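Notebooks > Bimanual cell > Prillby > Phone sorting

August 2023
Entry by: P. Ghasemi
Operators: Abelardo Cuervo, Yichen Yuan

Continued teleop demos for the phone task. Leader arms re-zeroed before starting. The left wrist roll had drifted by 2 degrees against the follower, same direction as last time. Corrected in the offsets file, not at the horn. Kianoush wants the horn screws checked before we touch the offsets again, so that goes on the list.

Task definition as agreed with Yaneth: phones start spread across the mat-black top, any order, screen up or screen down. Left arm picks whichever is on its side, right arm the same, phones end up stacked at centre with long edges aligned. Anything on the midline is the operator's choice, but the choice has to be held for the whole episode. Swapping arms halfway through gave us the dithering we saw in the January policy and I don't want to train that in again.

Pick strategy. Straight top-down pinch on a flat phone does not work reliably with the printed fingers. They ride up over the rim, worse on anything with a rounded case. Abelardo's method is to come in low from the outside, put one finger against the long edge, slide the phone a short distance until the far side lifts slightly, then close. Yichen prefers to close across the width with the jaw nearly parallel to the table. Both are fine for a person on the leader arm. For the dataset I asked for Abelardo's only, and Yichen re-recorded his first batch to match.

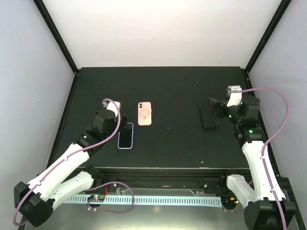 Approach speed is the other variable. Operators speed up once they are comfortable, and the follower lags enough on fast moves that the commanded and measured joint positions separate visibly in the log. We are recording both. Training target is the commanded position. Rule for now: slow down for the last part of the approach, pause with the jaw open beside the phone, then commit. The pause should be short. Long pauses teach the policy to sit there.

Dark phones on the dark top are a concern for the cameras. Edge contrast is poor and the wrist view is mostly black until the jaw is close. Options are a grey mat or more light from the sides. Yaneth is against the mat on friction grounds, as the slide pick depends on the present surface. Leaving it as is until there is a policy to evaluate.

Cable routing: keep a generous loop above each gripper. A tight loop pulls on the wrist at full extension and the operator compensates without noticing, which then ends up in the demonstrations.

Episode count is at 400 usable. Target was 3,000 across all object sets, and Kianoush will ask Echeverri whether the phone set can be capped early. Discards are mostly stack misalignment at the end and not failed picks.

To do
- Horn screws, left leader wrist (Kianoush)
- Trim idle time at episode start, script is in the Stotier folder
- Replay 2 episodes open loop, one per arm, and compare final phone position
- Wipe down the top, dust shows in the overhead view
- Ask Hestau about softer finger pads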